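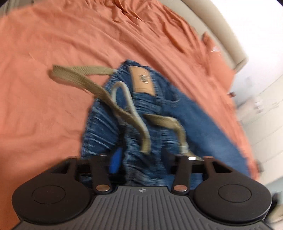
Drawstring jeans: how do you fold them?

mhourani
I have a pair of blue jeans with flat khaki drawstrings at the waist. Folded the usual way, in half and then in thirds, the strings slide out and catch on everything else in the drawer. Do you tuck them in or tie them?

rasha_t
Tie a loose bow, lay it flat, fold the legs up over it. I do it on the bed because the table is too short for a full leg.

bastos19
I wouldn't tie them. A knot under folded denim leaves a dent in the front.
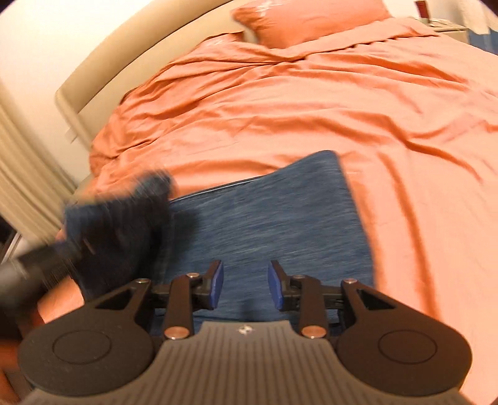

Smooth the leg with your palm before the second fold and the edge stays straight. The strings go inside the waistband, one to each side.

rasha_t
Mine has never left a dent. A bow is not a knot.

bastos19
It is if it sits under 2 other pairs until November.

zaid_n
Pull the strings out and keep them in the pocket. Done.

mhourani
Then I have to thread them again every time — no thanks. Tried the waistband way this morning and the drawer closes. Does it work for sweatpants with round cord?

bastos19
Less well. Round cord rolls out. Tie those.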